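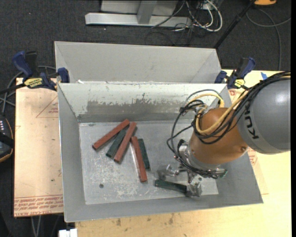
The KUKA arm at work over the front bin, with red and green blocks on the floor.

When a pause is not a stop

A small robotics workshop in Umeo had a near miss on a quiet Saturday. The first explanation was simple and wrong, and finding the second one took a good part of the winter.

The job sounds like something for a child. There are blocks in a metal bin, long ones, in two colors. The robot must take them out one after the other and lay them in a second bin behind the first. When it has finished, it takes them back again. The people at Dramora let this run for hours, with six blocks at a time, and they write down every pick that fails.

I have visited many places where robots pick things up, and I must admit that metal bins with smooth walls are the worst kind of container for it. The walls slope, so a block that is pushed a little goes up the slope and then comes down again in a new position. The metal shines, and a depth sensor does not like shining things. If two blocks lie close together, the finger of the gripper has to go into a gap that is hardly wider than the finger. This is the reason Dramora chose such bins. Its customers have them everywhere, full of parts, and they want a machine that can empty them to the last piece.

The project is called Traner, and it had been running well since the summer. In November the team was confident enough to try the long runs, where the program goes on by itself and a person only sits nearby with other work. It was during one of those runs that somebody had an arm inside the front bin when the robot started to move.

No one was hurt. The robot came down toward the floor of the bin at a reduced speed, the person pulled back, and the fingers closed on a block at the place where a hand had been. It was over before anyone else in the room looked up. The emergency stop was pressed, the run was finished for that day, and the team sat down to talk about it while they could still remember it clearly.

The first explanation

Everybody in the room had the same idea in the beginning. The person had gone in without stopping the machine, and this is against the rules. The rule is printed on a paper next to the door. One presses the button, one checks the light, one goes in.

It would have been easy to end there, and I think many workshops would have done so. There would be a talk with the whole team, perhaps a bigger paper next to the door. But the person was one of the most careful in the group, somebody who had reminded the others about this rule many times, and that made the explanation difficult to accept. Dramora asked for help from Magagula, a small office in the same town which looks at accidents in workshops and light industry. The people of Magagula do not know very much about robots, and they say this openly. They asked to see the log files, and then they asked to see the work being done in the normal way, for several days, with no one trying to behave better than usual.

What they saw was that people went into the bin all the time.

They did not do it to take risks. They did it to help the robot. A block would get stuck against a wall, or two blocks would lie so tightly together that the program tried again and again. After some failed attempts the arm went up, waited, and showed a message on the screen. It said "Paused". Somebody then walked over, moved the block with one finger, and walked back. In the long run on the day of the near miss this had happened more than 55 times between the morning and the late afternoon. In not one of those cases was the button pressed.

Four seconds

The word on the screen was the heart of the problem. For the person who wrote the program, "Paused" meant that the program was waiting for a new measurement. The arm stood above the bin, the sensor looked for a change, and when it found a good pick it waited a further four seconds and went on. For the people in the room, "Paused" meant what it means on a music player. It stays like that until you press something.

In the first months both ideas worked well together. The program then needed a confirmation with a key before it continued, so a pause was truly a pause. Later the confirmation was taken out to make the long runs possible. The change is there in the notes of the project, written in one correct line, and everybody had agreed to it. The word on the screen stayed the same.

And so the habit of putting a hand in the bin was learned when it was less dangerous, and it was kept when it became more dangerous. Four seconds is enough to move a block with a finger, if the block is easy to reach. On that Saturday it was not. A green block had gone into the far corner, the person had to lean over the rim, and it took longer.

This is the part of the report which I have read several times. The person saw nothing different from the other times. The screen was the same, the arm was in the same position, and the movement of the block was exactly what told the program that it could go on. The help itself started the machine.

The bin that walked

Magagula could have finished there, but there was one more question. Why were there so many pauses? In the summer the robot had asked for help only a few times in a day. Nobody at Dramora had changed the gripper or the blocks, and the sensor had been checked.

The answer was found with a ruler. The bins stood free on the table at that time, held by their own weight. Every time the gripper pressed a block against a wall, the front bin received a small push, much too small to see. After enough picks it had moved by 7 millimeters. In the program, the walls were still in the old place. So the robot believed there was room for its finger where there was metal, and it refused picks that were good, and it tried others that were bad. Some of the blocks that people went in to free were not stuck at all. The robot only thought that it could not reach them.

One can also see in the notes that the team had felt something was wrong. There are remarks such as "bad day again" and "better after cleaning". The cleaning helped, of course. To clean the bin one must take it out, and afterward one puts it back in its proper place.

I find this interesting since the two faults have so little to do with each other. A bin that walks is a mechanical matter, rather boring, and it would normally cost some time and some bad data. A word on a screen is a matter of language. Together they brought a person over the rim of the bin again and again, each time with a clock running that the person did not know about.

What was changed

The bins are now held with bar clamps, blue ones, at the two sides where one bin meets the other. It is the cheapest repair I have ever seen in such a report. The position is measured again before each long run, and if the bin is not where it should be, the program does not start.

The word "Paused" is gone. The screen now says "Waiting – will move by itself" when this is the case, in large letters, and a lamp above the table blinks. I asked if people do not stop seeing the lamp after some weeks. The answer was that yes, probably, and that the lamp is only there as an extra. The real change is a light curtain at the front of the table. If something comes through it, the drives are switched off, and they come back only when a person stands outside and presses the key.

The team did not like the light curtain in the beginning. It makes the work slower. Each small help now costs a walk to the key and a restart, and with the old number of pauses it would have been impossible to finish a day's program. But with the clamps on the bins the number of pauses went down so much that the slower way is acceptable. On the afternoon I spent there the robot asked for help one time. A person pressed the button, checked the light and went in, and came back out, and turned the key. It looked a little ceremonial.

There was also a discussion about a stick. Somebody had proposed a long plastic stick with a hook, so that a block could be moved from a distance and no hand would be in the bin. Magagula advised against it. A tool like this, they wrote, makes it comfortable to help a machine which should be stopped, and on the day that the stick is missing people will use the hand again. The stick was thrown away before it had been used.

The pieces in the corner

Dramora has given the report to its customers, with the agreement of the person who was at the bin. I was told that two of them wrote back to say they had looked at their own screens and found the same word, with the same double meaning. One of them found it on a machine that is much larger than this one.

The metal of the bins shows its age. The pale finish on the back wall of the front bin is chipped along the lower half, and the floor is full of scratches. The team does not want new ones. A customer's bin does not look new either, they say, and the sensor should learn to live with it.

There is still one type of failure that they have not solved. When a block lies almost parallel to a wall and close to it, the program sometimes takes a very long time to decide, and the arm stays above the bin without any message at all. It is safe now to go in, with the curtain and the key. But a machine that stands still and says nothing is the next thing on the list of Magagula, who will come again in the spring to look at the silence.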